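Kobzar hand-winding watch, is 300 a fair price?

Lộc Quách
29 December 2025
Hello all. I want to buy my first mechanical watch. A shop in Dustville has a Kobzar hand-winding model for 300, with steel case and leather strap. It was serviced in October and I have seen the paper. Is it a fair price, or should I wait?
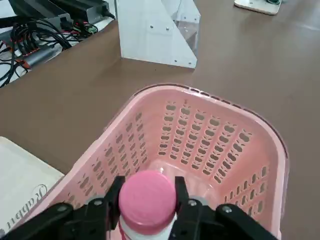

Re: Kobzar hand-winding watch, is 300 a fair price?

irdale_owner
I think it is too much. For the same money you can find an Irdale automatic, and you don't need to wind it every morning. My Irdale gains 5 seconds a day, and I am satisfied with it.

slowcrown
I disagree. Winding takes less than one minute, and many people enjoy it. The Kobzar is also thinner, so it goes under a shirt cuff. Ask the shop if the crystal is original — the replacement ones sit too high.
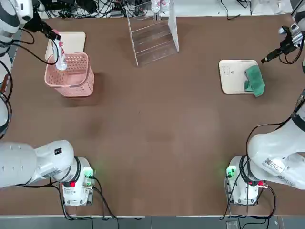
Two white arms at the brown table

irdale_owner
Thin is nice, but what about parts? I waited 10 weeks for a Kobzar crown.

slowcrown
From which seller? Trurdale sent me mine in two weeks. I don't say parts are easy to find, only that your case was maybe bad luck.

Lộc Quách
Thank you both. I asked about the crystal and the shop says it is original. They can also give me a second strap, but they will not lower the price. My wrist is small, so a thin watch is important for me.

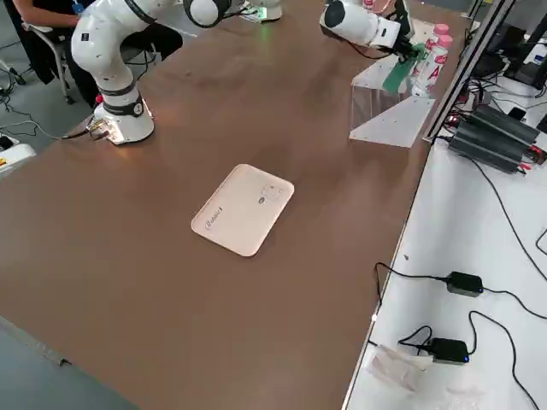

Pale pad on the table, white arm behind

slowcrown
Then try it on with the cuff closed and decide. Wind it slowly and stop when you feel resistance.

irdale_owner
I would still offer them less. But it is your wrist, not mine — please write which one you choose.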